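Speaker notes, Kulport user meetup, 21 Apr 2023
Talk: Keeping the napkin cell alive (setup, upkeep and fixing what I broke)

Slide 1, hello

Say hi, say my name, move on quickly because I always ramble here. I look after one cell. One! Two arms on a shared front rail, a tabletop, walls on three sides, a few baskets. The job is to lay out cutlery with a napkin and clear it away again, over and over. We call it Homside and it has been through 1,262 runs as of the last log I printed.

I'm skipping the software side completely. If you want to hear about training, corner me at the coffee. What I want to talk about is screws, cables and a rag.

Slide 2, the layout

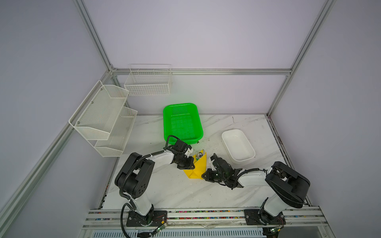
We moved the arms twice before we settled on where they are now. Both base plates go on the same extrusion, and the first time I set them too close together, so the elbows knocked whenever both arms wanted the middle. I slid them apart, one hex key, ten minutes. Then I spent the rest of the afternoon redoing the reach check (ask who here has skipped the reach check, wait for the guilty faces).

My reach check is dumb and I love it. I put tape at every place an object is allowed to start, and each arm has to touch every mark on its own side with the jaws open and again with them closed. If it can't get there without the elbow going nearly straight, the mark moves. Don't argue with the arm, move the mark.

Boards by the bases: I look at the little wires there before every session. They're thin, and I've pulled one out with my sleeve. Twice, if I'm telling the truth.

Slide 3, fingers and the thin stuff

Slow down here, this is the part people ask about afterward.

Fork and spoon handles are skinny and slick and they lie nearly flat. The fingertip has to come in low enough to get hold of one, and if it comes in a hair too low you're pressing on the table. A napkin underneath makes it worse, since paper loves to get dragged into the grip along with the handle.

So, the zero. I home the gripper, close it on a feeler gauge, write down the reading, and do that again after any finger swap. Any finger swap! Even if it's the same part off the same printer. We had a spare set from the Castaño batch that looked identical next to the old ones and closed with a gap on one side.
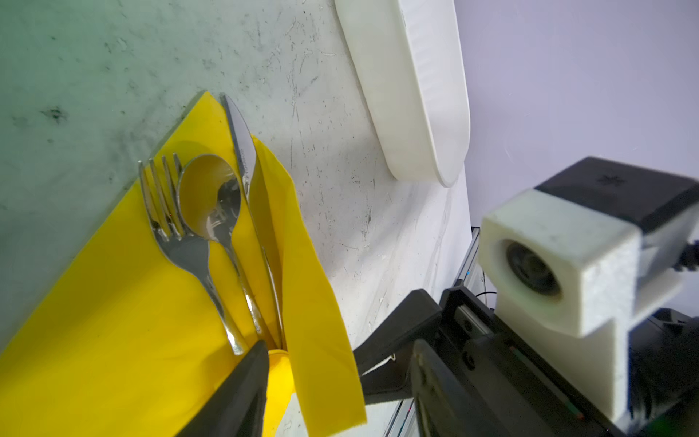 Lertchai Wiriya wrote to me after the November version of this talk that I was making it too complicated, and that he just closes the fingers on a strip of paper and tugs. If it slides out evenly, done. He also said I should be checking finger screws by feel before I touch any numbers, as a loose screw will give you a lovely reading right up until the arm moves.

He's right about the screws and I've changed my routine. I still use the gauge, I like having a number in the book. Read his note out, he said I could.

Slide 4, the wrist camera

Short slide. The mount is printed, and printed parts creep. Mine drifted far enough over the winter that saved views didn't line up with new ones, and I blamed the lens, then the cable, then (sorry, Flivuvstead folks) your adapter. It was the mount. I loosened it, squared it up, snugged the screws a bit at a time and took a fresh reference view.
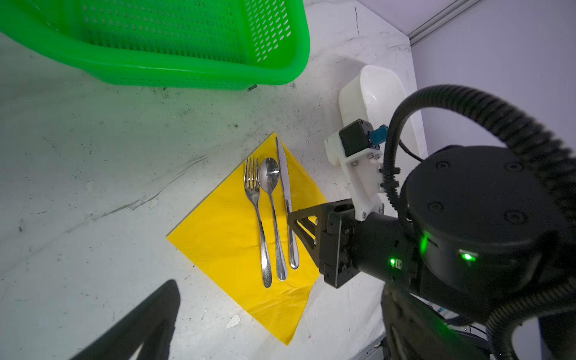 While you're at the wrist, follow every cable with your fingers from one end to the other. Rotate the joint by hand with the power off and watch what goes tight. You want enough slack for the worst pose and no big loop that can grab a basket rim. I retied ours 5 times before I was happy. Put the tie on the link that moves, leave the tail end soft, and cut it flush or it will scratch you.

Slide 5, cleaning

Wipe the table, wipe the fingers. Threads and paper fluff build up at the tips and then the grip gets weird. Damp cloth for the table, dry brush for the joints, nothing sprayed anywhere near a board. Takes me nine minutes with the radio on.
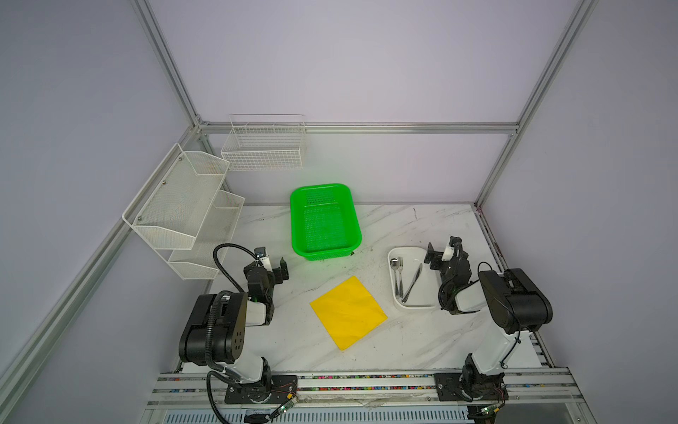
Last thing I do is park both arms, clear the rail so nothing is lying on it, and write one line in the book. Date, run count, what I touched. On run 91 I wrote "left wrist sounds crunchy" and forgot about it, and a month later that line saved me a whole day of guessing.

Slide 6, questions

Spare fingers are in my bag, pass them around and GET THEM BACK. If somebody asks about the crunchy wrist, it was a cable tie end rubbing on the housing.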